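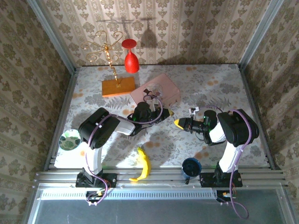 Edeltraud Dreßler schrieb mir nach dem letzten Tapetentest, der Fertigkleister von Lenz sei jeden Cent wert und sie rühre nie wieder Pulver an. Nun ja. Ich habe den Eimer gekauft und bleibe beim Pulver.

Der Hersteller verspricht eine offene Zeit von 60 Minuten. Auf meiner Flurwand ließ sich eine Bahn schon deutlich früher kaum noch schieben, und bei Mustern mit Rapport ist das ärgerlich. Wer glatte Ware ohne Ansatz klebt, mag damit zurechtkommen. Bei Ornamenten in Reihen sieht man jeden Millimeter Versatz, vor allem an der Stoßkante neben dem Fenster. 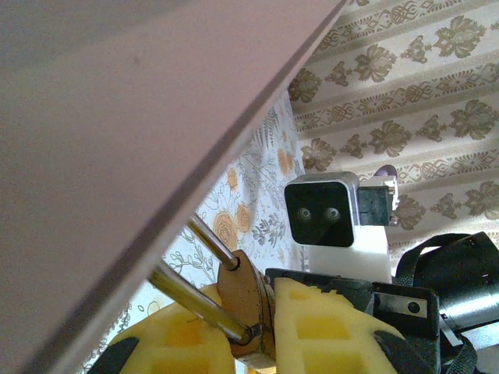

Verarbeitung und Preis

Klumpen gab es keine, das muss man ihm lassen. Die beiliegende Rolle haart allerdings und wanderte nach der ersten Bahn in den Müll. Drei Wochen später stehen die Nähte noch sauber, nur über der Heizung hebt sich eine Ecke. Für den Preis bekomme ich Pulver für die ganze Wohnung. Der Deckel schließt schlecht, den Rest konnte ich im Mai wegwerfen.

Wertung: 3 von 10 Punkten.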